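Can I chill soda in the freezer drawer without making a mess?
Asked Apr 6, 2023 in Kitchen and Appliances

Hi everybody! We moved into a place in Brurnau with one of those tall stainless-steel refrigerators, the kind with a freezer drawer that pulls out, and I am still getting used to it. My old freezer had a door and a shelf, so I would just stand a bottle of cola in there before supper and take it out when the food was ready.

With the drawer I'm not so sure. My cola sits out on the counter next to the fridge, and when people come over I want it cold fast. I already keep a small plastic bottle in the drawer and it rolls whenever I open it.

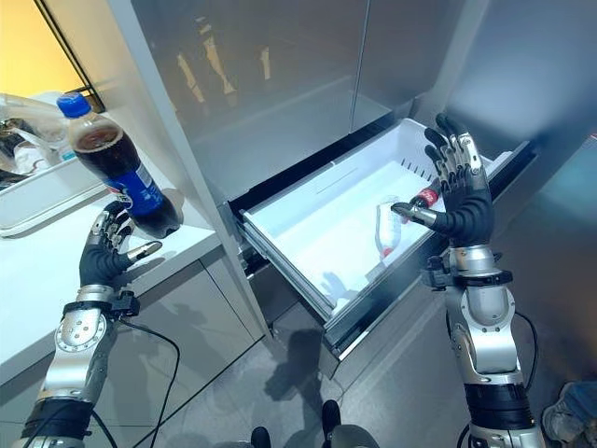
So do I lay the big one down, or is that asking for trouble? And how long is safe? My sister in Fistholm lost one all over her frozen peas last October and she still brings it up — I would love not to repeat that. Thank you kindly for any help.

3 answers

Szalai
Lay it down if the drawer won't close with it standing, but tighten the cap first. 20 minutes and then take it out. Set a timer on your phone, the loud kind.

Ákos Szilágyi
Welcome to the drawer club! I've had mine for seven years and I do this nearly every weekend. The thing to watch is how full the bottle is. Soda swells as it freezes, so one that's filled to the very top has no place to go. Leave a bit of air under the cap and don't ever leave it overnight.

For the rolling, I fold a dish towel and tuck it along the side of the bottle, and then it stays put no matter who yanks the drawer open (my boys are not gentle). If you have two bottles, put the towel between them. And if one does come out slushy, let it sit in the sink a good while before you open it, and go slowly with the cap.

Femdale
just put it in the fridge the night before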